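4. Setting up the loan desk

This section covers the label printer, the hand scanner and the first entries in the stock list. It assumes that the Clondatar program is already installed on the desk computer and that you have a manager login (see section 3). If you only need to add new items to a desk that is already running, go to 4.4.

The instructions were written for the Mudgway sports store and apply to the Clesholm store as well, except where noted.

4.1 What you need

The Zotov label printer with its power supply and USB cable
One roll of 63 mm labels
The hand scanner and its stand
A soft cloth and a bottle of plain water
String tags, for items that will not take a label
The key to the stock cupboard

Do not use the narrow label rolls left over from the old printer. They fit on the spindle but the sensor cannot find the gap between labels, and the printer will feed the whole roll out.

4.2 Connecting the printer

1. Stand the printer on a level surface with space behind it for the cable. Keep it away from the radiator.

2. Press both side catches and lift the lid.

3. Put the roll on the spindle so that the labels come off the top, facing up. Push the two guides in until they touch the roll, then back them off slightly. The labels should move freely.

4. Pull the end of the roll through the front slot and close the lid. Both catches must click.

5. Plug in the power supply and switch on. The light flashes orange and then turns green.

6. Hold down the feed button for 3 seconds. The printer measures the labels and stops with a clean edge at the slot.

7. Connect the USB cable to the computer. In Clondatar, open Settings, then Devices, and choose the printer from the list. Press Print test.

CAUTION: The print head gets hot. If a label jams, switch off and leave the lid open until the head has cooled. Never use scissors or a knife to free a label.

Note: At Clesholm the printer shares a socket strip with the till. Make sure the till has been closed down before you switch the strip off.

4.3 Connecting the scanner

1. Plug the scanner into the computer. It beeps when it is ready. No driver is needed.

2. Open the Items page in Clondatar and click once in the search box.

3. Scan the test label you printed in 4.2. The number should appear in the box, followed by the message "No such item". This is correct, as the test number does not belong to anything.

4. If the number appears but nothing else happens, the scanner is not sending the Enter key. Scan the code marked "Add Enter" on the card in the scanner box, then repeat step 3.

5. If nothing appears at all, check that you clicked in the search box before scanning.

Set the scanner to quiet mode if the desk is in use during classes. The code for this is on the back of the same card.

4.4 Adding items to the stock list

Work through one shelf at a time and finish each item before you pick up the next. Mixing up two labels takes a long time to put right later.

1. Press New item. Clondatar gives it the next free number.

2. Choose a group from the list: Balls, Bats and rackets, Nets, Markers, Protective, or Other. Do not create a new group without asking the store manager.

3. Type a short name. Put the sport first and the size last, for example "Netball, size 5". Leave out the colour unless it is the only way to tell two items apart.

4. Choose a condition: Good, Worn or Repair. Items marked Repair are kept on the list but cannot be lent.

5. Take a photo of the item and attach it to the entry.

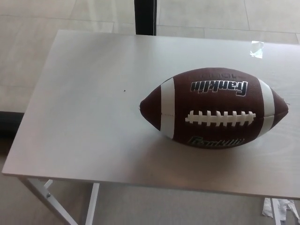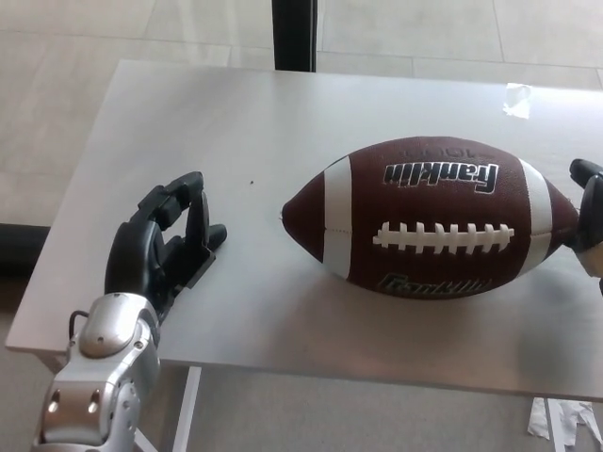 American football, on its side on the table.

6. Enter the replacement cost. Use the price on the last order sheet, including VAT. If there is no order sheet, enter zero and tick Price to be confirmed.

7. Press Save and print.

8. Wipe the place where the label will go with a damp cloth and let it dry. Press the label down from the middle outwards.

9. Scan the label. The entry you have just made should open. If another entry opens, remove the label and print it again from the correct page.

Where to put the label

Balls: on a smooth panel, clear of the valve and any laces. Labels do not hold well on heavily textured covers. If the corners lift, use the ball's bag or a numbered slot on the rack and tick Label not on item.

Rackets: inside the throat, never on the grip.

Nets: on a string tag tied to the headline cord. Labels stuck to mesh come off the first time the net is folded.

Shin pads and helmets: on the outside shell. Anything that touches the skin goes through the wash, and so would the label.

Sets of cones and bibs: one label on the bag. Enter the number of pieces in the Contents box.

CAUTION: Do not label inflatable items with staples, pins or cable ties.

4.5 Setting the loan period

The standard loan is 168 hours, counted from the moment the item is scanned out. Clondatar uses hours so that something lent at 4.30 pm is due back at 4.30 pm and does not show as late when the store opens.

1. Open Settings, then Loans.

2. Type 168 in the Standard period box.

3. Leave Grace period blank.

4. Tick Send reminder. The reminder goes to the email address on the borrower's card.

5. Press Save, then log out and in again. The new period does not take effect until you do.

Items in the Protective group can be lent for the day only. Tick Same day on the group page. This overrides the standard period.

The settings are reset to factory values when the program is updated, as happened in June. Check this page after every update.

4.6 Trying out a loan

1. Open the Loans page and scan your own staff card.

2. Scan one labelled item. Its name and photos appear, with the due time underneath.

3. Press Confirm.

4. Scan the item again and choose Return. The item should go back to Available straight away.

5. Open Reports and delete both lines so that they are not counted in the monthly figures.

If the due time is wrong by an hour, the computer clock has not changed with the season. Correct the clock, not the loan period.

4.7 Who to contact

Printer and scanner faults: Kane Hoani, Mudgway store.
Logins, lost cards and changes to groups: Kristóf Vincze, Clesholm store.

Have the item number ready when you call. Spare label rolls are kept on the top shelf of the stock cupboard, behind the pump box.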